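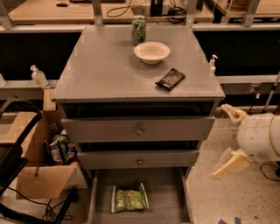
Snack Storage in a Shared Workroom
Project report by Everaldo Xavier
Course unit: Everyday Spaces, Drurlow

1. Background

The workroom at Drurlow is used by several project groups, and most people who stay past 5 p.m. bring something to eat. Before this project the food was kept wherever there was room. Bags ended up on the tables between cables and laptops, and things got lost or thrown out by people who thought they were trash. My project was to set up one place for snacks and see if people would use it.

I looked at open shelves, a plastic tub with a lid, and a small cabinet with drawers. I picked the cabinet. Drawers keep bags out of sight and the top can be used for things people reach for often.

2. Setting up

The cabinet is a gray wooden nightstand type with three drawers and small round knobs. It stands by the long ledge where the hand sanitizer is kept, so people can clean their hands first. I named the three drawers in the plan as follows.

Top drawer: small items such as bars and gum.
Middle drawer: napkins and clips.
Bottom drawer: bags of chips and other large packages.

The top surface was set aside for a glass jar and a shallow cream bowl. The bowl is for anything that is free to take. Food that has not been sorted yet waits in a cardboard box on the floor next to the cabinet.

3. Survey

In September I handed out a one-page survey and got 54 back. I asked where people kept their food, how often they lost something, and which drawer they would open first. Most said they would open the top one first, even when looking for chips. I had expected them to go by size.

I also kept a log sheet for 18 working days. People wrote down what they put in and what they took out. Not everyone filled it in, so the log is probably low.

4. What I found

The bottom drawer works well for chips. A bag can lie flat in it, and the name is easy to read from above when the drawer is out. It has to be pulled out a good way before you can see what is in the back, though.

The top of the cabinet drew more items than planned. A candy bar left next to the bowl is a common case - people put it down close to the right place and walk away. I think the bowl is too shallow to look like a container. Two people in the survey wrote that they thought it was a dish somebody had forgotten.

Drawers left partly open were the most frequent complaint. The knobs are small, and a person with a bag in one hand tends not to push the drawer all the way back. One group, Uzor, asked for handles.

The cardboard box was meant to be temporary. It stayed in use for the whole project and some people took snacks straight from it.

5. Changes I would make

Put a label on the front of each drawer. Use a deeper bowl. Replace the box with a basket that fits under the ledge, or empty it every morning. The cables on the floor near the cabinet should be moved as well, but that is up to the room manager and I have only sent a request.

The log sheets and survey forms are in the Fatis folder.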